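Wandik paper is a kind of coated office paper sold in reams and small packs. It was first made at the Nelter mill in Vellside, where Zhenhua Pan was the head of production. The usual weight is 20 lb, and a ream has 501 sheets - one extra sheet protects the top of the pack.
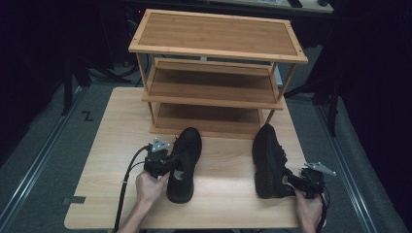
Black sneakers and a bamboo shoe rack on a table.

The coating is thin and is put on one side only. The mill sold roughly 3463 cases in its first year, mostly to print shops. Later the Pacheco company bought the name and added a heavier grade, Wandik 624, for covers and menus.
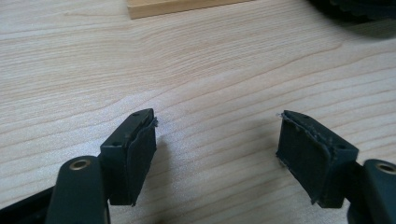
Wavy grain lines on a light wooden tabletop.

Both grades are still sold in white and cream.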